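Setting up the Jireo wrist camera kit on a two-finger gripper

Tuesday, April 13, 2021
By Olteanu

The Jireo kit is a small camera, a bracket and a cable, sold by Dovville as a set. It fits behind a parallel gripper so the operator can see both fingertips while driving the arm. These steps take you from the box to a usable view. 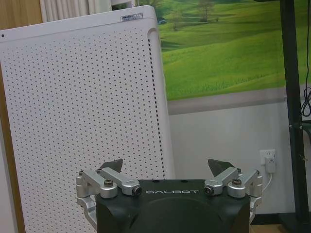 View from the wrist: both fingertip pads and the gap between them, with a white perforated panel behind.

What you need

The kit, part number 3329. A set of hex keys. A computer with the Dovville viewer installed. The long cable is sold separately as part 1836, and you will want it if your arm has a wide reach.

Fitting the camera

1. Power down the arm and lock it. Do not rely on the pause button.

2. Open the gripper fully by hand or from the controller before you cut the power.

3. Put the bracket on the wrist, behind the gripper housing, with the lens facing the fingers. Start all the screws before you tighten any of them.

4. Run the cable back along the arm and clip it every 20 cm. Leave a loose loop at each joint - the wrist needs the biggest one.

5. Turn the last joint slowly through its whole range with the power still off. If the cable pulls tight anywhere, move the nearest clip.

Setting the view

Switch on and open the viewer. Tilt the bracket until the housing sits low and central and both pads are in view. The maker's name on the housing is a handy guide. On the Galbot gripper in the picture it sits midway between the two finger linkages, so if the lettering is well off to one side, the bracket is on crooked.

Check the gap next. You should be able to see past the pads to whatever is behind them. Close the fingers and open them again 10 times at low speed, watching that no part of a linkage touches the bracket or the cable.

Fix the focus on the pads. The background can go a little soft and it will do no harm. If fine patterns such as vent holes seem to shimmer on screen, raise the resolution one step in the viewer.

Is it worth buying?

The bracket is stiff and the picture is clear enough for picking things up. The clips are poor, and we replaced ours in February with better ones from a shop in Rindville. The printed guide leaves out step 5, so do not skip it.

Check the bracket screws again after the first day's use.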